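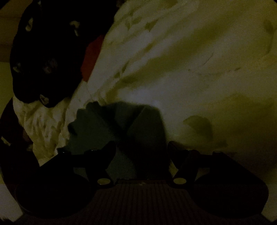 Lencho
Builder of the Podedik hand gripper, bench user at Skesside shared workshop

Podedik: the questions I get asked

I started this page in March when I noticed I was typing the same replies over and over. It's all one person's experience, so if your build went differently then do tell me and I'll add it.

What is the Podedik?

It's a gripper you hold in your hand. Two fingers at the front, a ribbed body behind them, and a camera looking out over the top so that whatever you do with it gets recorded from the gripper's own point of view. You wander round the house picking things up and putting them down, and later the recordings go towards teaching an arm to do the same jobs. I don't have a finished arm yet! It lives in bits under my bench at Skesside and I'm getting to it.

Why build the hand-held part first?

Because I could afford it, mostly. It's also small enough to carry home on the bus, and I wanted to find out whether I liked the fingers before I bolted them to anything with a motor in it. I've changed my mind about them more times than I'd like to say.

Are the files free?

Yes. The finger and body files are on the Skesside shared drive and I'll send them to anyone who writes. Please don't sell printed sets. If you change something and it's better than mine I'd love a copy.

What did it cost?

My receipts come to £169, and that includes the camera, a bag of screws far bigger than I needed and one reel of black filament I ruined by leaving it in the shed. It doesn't include workshop membership. If you've already got a camera lying about you'll do it for a good deal less.

Why are the fingers such an odd shape?

The edges are jagged on purpose. My first pair were smooth and socks slid straight out of them, which was very funny for one evening and then not funny. The toothed outline catches cloth nicely. It's less good on anything shiny, so mugs are still a bit of an adventure.

What holds the fingers on?

There's a round pivot at the base of each one, where it meets the body. Do them up until the finger stops wobbling, then back off a touch. If you crank them right down the fingers go stiff and your thumb will be sore by lunchtime. I check mine whenever I change the battery.

Do I need the ridges on the body?

You can print it plain and it works the same. I like the ridges, and they hide the layer lines, but they do collect fluff. An old toothbrush sorts that out.

My picture is dark and curved at the corners. Is the camera broken?

No, that's just what a very wide lens gives you. The corners go black and rounded and straight things like skirting boards come out bent near the edges. Leave it alone. I spent a whole weekend cropping mine square and then found I'd thrown away the useful part on both sides, so I had to go back to the originals (which I had kept, thank goodness).

And why is it so grainy?

Not enough light. This catches everyone, me included. A bedroom with the curtains drawn looks perfectly all right to your eyes, but on the recording the white bedding goes creamy and speckled and all the folds turn to mush. I now put the big light on and stand a lamp in the corner as well.

There's a great big shadow in the middle of my recordings

That'll be your own hand and the gripper. If the light is behind you, the shadow falls right where the fingers are pointing, and on a pale duvet it's a proper blob. Move the lamp to one side or turn yourself round. You won't lose it completely. A soft shadow off to one side has never bothered me, and I keep a few shadowy recordings in the pile anyway, as real rooms have shadows in them.

Can I use it around pets?

Mine is only ever moved by my own hand, so it goes no faster than I do. I still keep the fingers pointing away from faces and I don't try to grip anything a dog is lying on. Fur in the pivots is the other thing to watch for. Once there's a motor involved I'll be much stricter, and the door will be shut.

How do I get the recordings off it?

I use Zurnent, a little program I wrote that copies everything across, asks you for the name of the job and then makes a folder. That's honestly all it does. It's not pretty and it only runs on my laptop and one other that I know of. If you'd sooner drag the files across by hand, go ahead.

How many recordings do I need?

I don't know yet, and I'd be fibbing if I gave you a proper number. I set myself 100 goes at each job to begin with, and I'd like to have 1000 altogether before I plug the arm in. The sock job is well ahead of everything else. Straightening a duvet is miles behind because each go takes so long and then you have to mess it all up again.

Do I throw out the bad ones?

Only if the camera was pointing at the ceiling or I forgot what I was doing halfway through. Fumbles stay in, in a folder of their own. I may regret that.

Can I come and see it?

You can, if you're near Skesside. I'm usually on the far bench from 2 in the afternoon, and the gripper is normally in my bag even when the arm is in pieces. Have a go with it - it's much easier to understand with the thing in your hand. Bring a sock.

Will you build one for me?

Sorry, no. I've barely got time for mine. I'm happy to look at your prints though, and I've got spare screws by the handful, so write to me before you buy any.

What's next?

A softer pad for the inside of the fingers, so I can pick up a mug without holding my breath. After that it's the wrist for the arm. I've printed it twice and both times the holes were too tight, so the next job is a new drill bit.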